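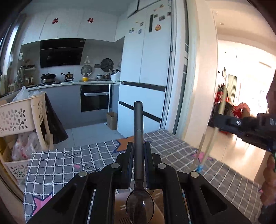 4.2 Floor area and its absence

Of the 1,516 listings we collected for the towns of Prelton and Nillarlow, 327 gave no floor area at all. The remainder gave one, though not always for the building being sold. Some counted the garage, some the terrace, and one cottage in Nillarlow appeared to count the orchard. Where the figure was missing, adjectives moved in to fill the space: "generous" was the favorite, followed by "deceptively spacious," a phrase we were unable to code in either direction. Buyers are left to judge size from whatever lies in view, and this works less well than one might hope. The white grid on the grey tablecloth in Figure 4a looks like a ready-made ruler until one notices that the size of a square is not given. Much the same holds for floor tiles, which two of our coders spent an April afternoon trying to turn into square feet. Their estimates for the same hallway differed by enough to park a car in.

We therefore dropped all inferred areas and kept only stated ones. Listings on the Tatlı portal, where the field is required, were complete but contained a suspicious number of homes measuring exactly 2,000 square feet. We kept these too, with a flag. 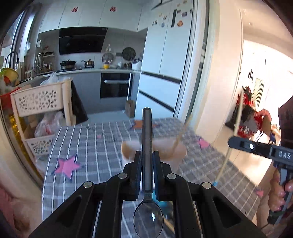
Qualifying phrases made up the second problem. "Subject to permission," "potential for," and "would suit conversion" seldom appeared near the claim they qualified. In the Asow subset, 25 listings promised an extra bedroom in the opening line and mentioned the need for a permit only in the closing block, after the broker's fax number. For this part of the coding, the instrument of choice would have been the one in Figure 4b, a magnifying glass with a transparent oval lens and a dark rim. We used the zoom key. A qualifier was scored as "near" if it fell in the same sentence as its claim, and as "far" in every other case, including the listing where it turned up under Parking.

Agreement between coders on this item was good, except on the word "study," which in Prelton can mean a bedroom without a window or a closet with one.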